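Onlow Workshop Newsletter
Members' Projects

Draltano handheld grippers: status after the April rebuild

May 25, 2019

The Draltano project started as one gripper on one bench and has now taken over most of the back bay. The aim has stayed the same: a pair of hand-held grippers that a person can use to work through a household task while position and finger opening are logged, so that the same motion can later be played back on the arm Sebastián Valdebenito is building at home. This item covers the changes made in April, the present state of the cabling, and what is left to do before the arm is brought in.

The fingers were the first thing to be redone. The original set ended in a rounded tip that looked fine in the drawing and rolled off anything with a curved side. Hertta Lehtinen redrew them with flat pads, parallel at the point of contact and slightly longer than before. The flat version holds a round bar without the bar walking toward the tip, provided the pads are square to each other when they close. Squareness depends on the two pivot screws being tightened evenly. Anyone assembling a spare should close the fingers on a strip of paper and pull; if the paper comes out from one side more easily than the other, back off both screws and start again.

The second change was the top plate. The old one was a rectangle that fouled the user's wrist when the gripper was turned palm down. The replacement is a triangle with a pattern of small holes, cut from white sheet left over from the Jitaru display cases. The holes are on a regular grid so that a tracker or a bracket can be moved forward or back without drilling a new plate. Mass is down by 26 grams per hand. Brenda Painemal, who does most of the long logging sessions, reports that the difference is noticeable after half an hour and not before.

Cables remain the weak point. Each gripper has its own lead, and in the first layout both leads were taped to the forearm and ran back over the shoulder. This kept them off the table but made it impossible to put a gripper down and pick up an object with a bare hand, which turns out to be needed in nearly every task for setting things up between runs. The leads now drop straight off the near edge of the table. They need enough slack to reach the far side of the board and no more. Please do not add extension leads to either one. The connector at the gripper end is not a locking type, and the weight of an extension is enough to work it out of its socket.

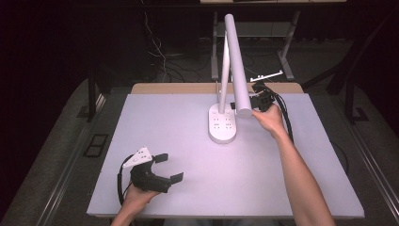
Test objects are kept to things people have in their homes. The desk lamp has been the most useful of these so far. It has a light base, a thin post and a long head, so a poor grasp shows up at once as the base lifting or sliding. The procedure is to set the lamp by hand to the starting position, take up the grippers, move the lamp head to the target angle, release, and wait for the base to settle before logging stops. Runs in which the base leaves the board are kept and labeled as failures. They are not to be deleted. Angus Baxter found that the failed runs were the quickest way to spot a drift in the left-hand zero, and would like more of them with honest labels.

The white board on the table is there for contrast and for flatness. The wooden top underneath has a slight crown in the middle, enough to make a light object rock. The board should be wiped before use and should not be used for gluing, painting or lunch.

On the software side, the logger now runs at 100 samples per second for both hands. It had been running at 74 on the left and somewhat faster on the right, a mismatch traced to an old driver that had survived two reinstalls. Logs recorded before the fix have been resampled and moved to a separate folder named Clement, after the machine that used to hold them. They can be used for finger opening. They should not be used for comparing the timing of the two hands.

Playback is the next stage. Sebastián has the arm moving through recorded paths with no load and at reduced speed. The wrist joint still overshoots on quick reversals. He has tried a stiffer belt, which helped, and a lower gain, which made the motion too slow to follow the recording. He is now looking at smoothing the recorded path before it goes to the arm. Members with experience in tuning small servos are invited to get in touch with him at the bench or through the Onlow mailing list.

Remaining jobs, in the order they will be done:

Strain relief for both gripper leads, printed clamp, drawing in the project folder.
Tidy the cable runs on the floor under the metal frame and label both ends of each.
Second set of finger pads in a softer material, for glass and glazed objects.
Repeat the lamp series with the new pads, 11 runs per target angle.
Short write-up of the zeroing procedure, to be pinned above the bench.

Celeste Henríquez has taken on the floor cabling and asks that no one move a cable in the back bay until it carries a label. Unlabeled leads that are not part of the project should be collected by their owners before she starts.

Drawings for the fingers and the triangular plate are in the shared drive under Draltano, current revision only. Older revisions have been archived to stop people from cutting the rectangular plate by mistake. Sheet for the plates is on the rack by the saw, and offcuts larger than a hand should go back there.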